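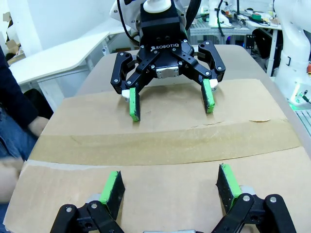 2024-01-02

Up at six. Still raining. Drove to Lastville to get the tires looked at and they want 278 for the two front ones, so I said I'd think about it. Stopped for gas on the way home, 40 dollars.

Eliécer Montoya called after lunch. His mother is out of the hospital and staying with him until she can do stairs again. He asked if I still had the folding chair for the shower. I do, it's in the garage behind the paint. Will take it over tomorrow.

Soup for dinner, the last of the ham in it. Paid the water bill. Started the library book again from the beginning, as I had lost track of who the brothers were. Read 90 pages. Bed by ten.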